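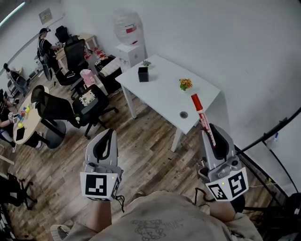
The white table in the shared workroom, with the water dispenser behind it.

6 shares 8 comments

Progress report to the Mitby small grants program
Shared workroom, Dravgate
Prepared by Sanaa Abou Zeid
Period covered: up to the end of September

In the last report I wrote that the room was painted but it had no common place to sit or to write. I am glad to report that the centre of the room is now organised, and the work which remains is mostly small.

The white table was the largest purchase of this period. We chose the model with the cable hole near the front edge, so that a laptop can be charged without the cord lying across the floor. Rónán Mac Mathúna has assembled it with me in one afternoon. One leg was a little short and the supplier, Ó Briain, sent a replacement foot at no cost. On the table we keep the black pen holder, a small succulent and the artificial flowers in orange and yellow. The flowers were a donation and are not charged to the grant.

The water dispenser has moved to the wall behind the table. Before, it was beside the door and people were waiting in the passage to fill their cups. The printing paper is now on top of the black cabinet, and the tissue box has its own stand in front of it. The long desk on the left side has the two mesh chairs with high backs. Some users find the grey fabric chair more comfortable and we will keep it in the corner.

Marker pens and small supplies

In the application we asked for a budget line of $200 for writing supplies. So far we have spent less than half. Dayana Quintero compared several kinds of markers and proposed that we stay with one style, white with red ends, so that people can recognise what belongs to the room and bring it back.

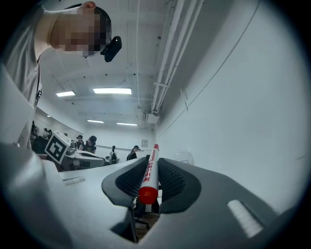
The request from the users was simple: the pens should be in the same place every morning. Hakim Lumenta goes through the holder at 8 and throws out those that are dry. He also writes the supplies list in Koment, where I can see it and approve it. In the first weeks this was done irregularly – I take responsibility for that, as I did not explain well who should do it.

What is still open

The second power strip for the long desk has not arrived. Sorcha Moriarty is following the order and expects it next month. We would also like to put a low shelf near the cabinet for the paper, as the stack becomes untidy when the boxes come in. The cost would be some $30, and I ask your permission to take it from the supplies line.

The receipts for the table and the chairs are in the attached folder. If a different format is needed for your accounting, please tell me and I will prepare it again.

Share 30 views Leave a comment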